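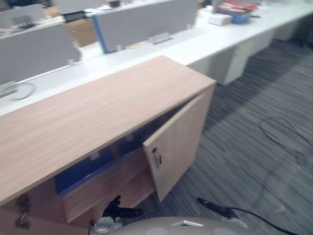

Well, we've moved! After 18 years in the same house on the far side of Jorwood we are now in a smaller one by the old Preltar mill, and several of you have written to ask how it went, so I'm giving up my usual spot on seeds and hedges this month to tell you. I'll be back on hedges next time, I promise.

The short version is that it was fine, and that I own far too many saucepan lids. The longer version starts in April, when we got three quotes from removal firms. The dearest was £1,242 and the cheapest was so low I rang to check they meant the whole house. They did, but they wanted everything boxed and standing in the hall when they got there, and I know what our hall is like. We went for the one in the middle (Levchenko Removals, two vans, very good with the piano) and paid a bit extra for them to pack the kitchen. Best money I've spent in years. I've never seen plates wrapped so fast, and I stood there with a mug of tea feeling like the Queen of Sheba until they wanted to wrap the mug as well.

I did the rest myself, starting six weeks ahead. I began with the loft, which everyone tells you to do, and I'd tell you not to. The loft is full of things you've kept for sentimental reasons, and you sit on a joist reading old birthday cards until it's dark. Start with the airing cupboard. You can't get weepy over a fitted sheet, and by teatime you've got a row of finished boxes to look at and you feel like somebody who knows what she's doing. 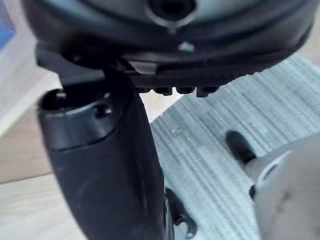 Beds were the job I'd dreaded most, and rightly. We took three of them apart the night before, and the bolts went into whatever was nearest, so one lot travelled in an egg cup and another in my coat pocket. The proper way is a freezer bag for each bed, labelled, and taped to the headboard before you so much as look at the next one. Screws are the very devil for vanishing. A small metal one set into something black, like the one in the photo, catches the light and you spot it straight away, but drop its cousin on a beige carpet at ten at night and you'll find it with your bare foot a week later. I found two that way. The spare bed still has a wobble, so if you're coming to stay, don't turn over too quickly.

Then there's the paperwork. I redirected the post, told the bank, told the dentist, told the water people twice, and completely forgot the library, where I had four books out and a fifth on order. My sister told me to keep a list on the fridge and I did keep one – and then the fridge went in the van with the list still on it. So now I'd say put it in your handbag. Take your meter readings in daylight, too. I did ours by torch on the Wednesday morning, crouched under the stairs with my coat on, and I wrote the gas one on my hand and washed it off doing the last of the cups.

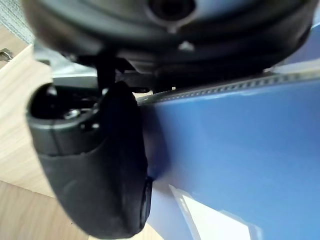

Black above, with one small pale grey triangle.

What I hadn't expected was how odd the first week feels. You reach for light switches that are on the other wall. The kettle sounds different. I kept turning left out of the gate for the shop when the shop is now to the right, and I went a fair way along Trirberg Lane one morning before I noticed. The neighbours have been lovely, though. One brought a lemon cake on the first evening and another told us which day the bins go, and I'm not sure I could tell you which was more use. (The cake was gone by breakfast.)

We've still got boxes in the back bedroom. I've decided that anything left in there by Christmas goes to the church sale unopened, apart from the one marked "cables, maybe", which my husband has asked me to leave alone.

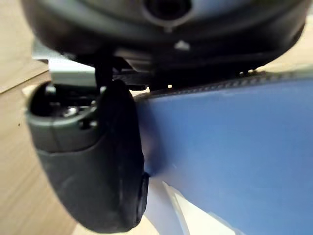
How far ahead should I book a removal firm?

Six weeks is comfortable for most of the year, but leave longer if you want a Friday or you're moving in the summer holidays. Ask for the quote in writing and check that it covers the shed.

If anyone in the village would like our flattened boxes, they're in the porch and you're welcome to them. Bring a car, there are a lot, and mind the step.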